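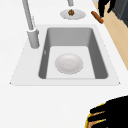
Rendering: white sink with a gray basin and a plate in it

From: Kerstin Björklund
To: sheepskin and leather care list
Date: 2026-09-11
Subject: Re: [care] Old shearling coat, stiff at the shoulders

Hello Junpei, hello all,

Junpei Kamata wrote:

> I have inherited a shearling coat from my aunt. It is knee length, brown
> suede on the outside, and the wool inside is still thick and has a nice
> color. The label says Lundgren and nothing more, no size and no care
> symbols.
>
> The problem is the shoulders. The skin there is stiff, almost like
> cardboard, and when I bend it I hear a small crackling sound. The sleeves
> and the lower part are soft. There is also a dark ring at the collar.
>
> A dry cleaner in my town offers to clean it for 200, but he also told me
> he does not take responsibility for old skins. My questions:
>
> 1. Can the shoulders become soft again?
> 2. Should I clean it first or treat the stiffness first?
> 3. Somebody here recommended Drutine in January. Is it for suede also,
> or only for smooth leather?
>
> Thank you for any advice. I would like to wear it this winter but I do
> not want to destroy it.

I will try to answer in the order you asked. Please excuse my English, I learned the words for this work in Swedish from my mother, Borghild, and some of them I had to look up.

1. The shoulders

It depends on why the skin is stiff, and there are two usual reasons. The first is that the coat was wet one time and then dried too quickly, for example near a radiator. Then the fibers in the skin stick together, but they are still strong. Such a skin can often become softer again, maybe not as soft as the sleeves. The second reason is that the skin itself is breaking down from age, heat or old tanning. This cannot be repaired, and every treatment with moisture makes it worse.

The crackling sound makes me a little worried. I suggest you do a small test before anything else. Open the lining at the hem of the armhole, if there is a facing there, and find the seam allowance near the shoulder. Take the very edge between your fingers and pull slowly. If it stretches a bit and comes back, good. If it tears like wet paper, or leaves a reddish dust on your fingers, then the coat should not be worn at all, and it is better to save the good parts. The back and the lower front of a knee length coat are enough for a vest or several pairs of mitten linings.

If the test is good, you can work the shoulders by hand. Lay the coat with the wool side down on a thick towel and roll the stiff part between your palms, a small area at a time, in all directions. Do not fold it sharply. Ten minutes in the evening is enough, and then leave it on a wide hanger until the next day. I did this with a jacket of mine for 13 evenings before I was satisfied. My mother thinks I stopped too early.

Do not use steam. I write this because Ronja Isaksson mentioned steam on the list last year, and I think she meant felt hats. Shearling shrinks from wet heat, and it happens in seconds.

2. Cleaning first or later

Softening first, then cleaning. A stiff skin can crack in the drum of the machine, and I believe this is what your dry cleaner is afraid of. I would also ask him whether he does the work himself or sends it away. Many shops only collect the coats and send them to a fur and leather cleaner, and then you can perhaps speak with that cleaner directly. Ask what they do about color, as brown suede often comes back lighter and has to be sprayed again.

The ring at the collar is normally skin fat and can be made smaller at home. Put a thin layer of potato starch on it, let it lie overnight, and brush it out with a clean suede brush. Repeat a few times. Afterwards a crepe rubber block helps to raise the nap. You will not remove all of it, but the cleaner will have less to do.

3. Drutine

I have used it, but only on smooth gloves, and there it was fine. It has a good deal of oil in it, and on suede the oil makes a dark and shiny spot which stays. So my answer is no for the outside of your coat. Lionel Leblanc uses Clena on suede – perhaps he can tell us which of the two kinds, the spray or the foam. I remember that he was pleased with one and very displeased with the other, but I do not remember which.

About the label, I can say only a little. I have seen two coats marked Lundgren and both were sewn with a narrow strip of leather along the front edge, with horn buttons. If yours has the same strip, look under it, because on one of the coats a number was stamped there. It was 38 on that one and it matched the size.

For storage when you are not wearing it: a cotton bag, never plastic, and a place where it is not warm. Cedar is nice for the smell but do not trust it against moths. We put the small pieces in the freezer for 6 days, well wrapped, and shake them outside afterwards. A knee length coat will probably not fit, so there you must brush and look in the seams instead.

Junpei, if you make the test at the seam, please write to the list how it went. I am also still looking for a furrier's comb of the old Molby type, with the long teeth. If someone has one to sell, or knows where they can be found, please write to me off list.

Best regards,
Kerstin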